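The Trumcombe Bus

Waraporn Suksawat got off at Trumcombe at ten past six with one bag and the key in her coat pocket. Her aunt's house was up the hill. She had not been in it for 24 years.

The gate had been painted green. The rest was the same, down to the boot scraper with one side bent in. She let herself in and put the kettle on. There was tea in the tin but no milk.

On the kitchen table lay a letter from Chaiwat Prasertsri, the neighbour. He had fed the cat until April, he wrote, and then the cat had moved in with him. He was owed 30 pounds for the tins and did not want it.

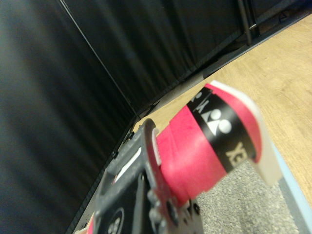 Jin

The cat was called Jin. It was asleep on Chaiwat's step when she went round in the morning.

"You've got her walk," he said.

"People say that."

He gave her half a pint of milk and asked if she would sell. She said a man from Fermont had rung twice. Chaiwat nodded and looked at the hedge, which needed cutting on both sides.

"I've got shears," he said.

She held the ladder. They had done his side by noon, and the cat had gone in through her back door.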